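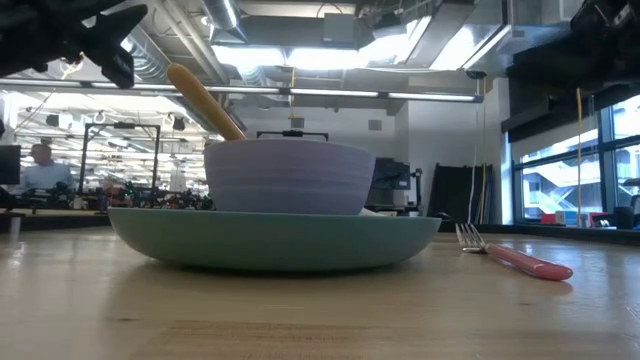
Cell 2, Fernitz workshop: bowl on plate, fork to the right, gripper at upper left.

Notebook entry, September. Cell 2, table-clearing station (project Dustlow)

Reason for entry: the right arm was reported as closing late on the cutlery handles. The left arm was included in the check, as both share the same service interval. Cell stopped at 09:40 and the key removed before any covers were opened.

State on arrival. Base plates on both rails were tried with the torque key. One screw on the right plate turned slightly before the key clicked; the others held. All were taken to 12 Nm and marked with paint. The rail joints were not disturbed. The table was levelled in spring and the level has been kept.
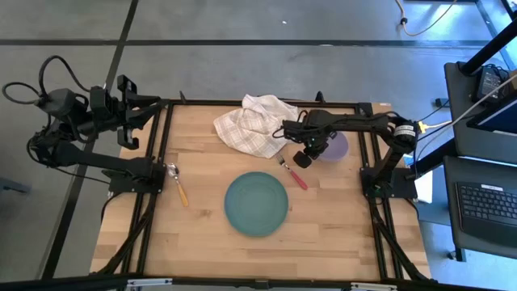
Entered by Wenceslao Barrientos, Festwood Automation, Fernitz workshop

Cables. The loops at the left wrist were followed by hand from the gripper back to the base. No wear was found on the sleeve, but one tie had been pulled tight enough to mark it and was replaced with a looser one. On the right arm the thin cable was unplugged, the contacts were wiped and the plug was seated again. The late closing was still present after this, so the plug is ruled out.

Right gripper. Cover off. Old grease on the slide had gone stiff and held a good deal of lint, presumably from the cloths. Slide cleaned, fresh grease applied sparingly, cover back on. Closing time before cleaning was 161 ms longer than on the left gripper. After cleaning the difference was 32 ms, within the limit given in the Sárközi service sheet. Figures taken from the controller log, mean of repeated closings with nothing between the fingers.

Fingers. Both pairs were removed, wiped and refitted in their original positions. The hand-drawn markings are still the only means of telling them apart. Please do not clean them with solvent.
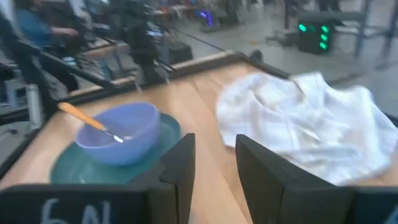 Photograph: Festwood workshop records, wrist camera, Cell 2

Wrist cameras. Lenses wiped with a dry tissue only. Fast moves still give a smeared picture at the present exposure setting. M. Medve asks that the exposure be left alone until the lighting has been reviewed, as a shorter setting made the far side of the table too dark when it was last tried.

Table set. The standard pieces are plate, bowl, fork, spoon and cloth. The cloth is to be shaken out before each session and changed when it begins to shed. This has been added to the daily sheet. 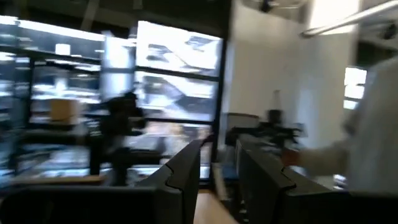
Staff are reminded that the stop button is to be pressed before anyone reaches over the table, including for a quick adjustment of a piece. Returning the arms to their start position takes about two minutes and this is to be allowed for in the timetable.

Restart. Arms brought up at reduced speed, left first. Home positions agreed with the stored values. Cell released for normal use at 11:55.

Open points:
Spare wrist cable for the left arm to be ordered.
Paint marks on the right base plate to be looked at weekly until the next service.
Lint guard for the gripper slides: Máté Medve to draw up a first version. A strip of felt was suggested but may shed in the same way.

W.B.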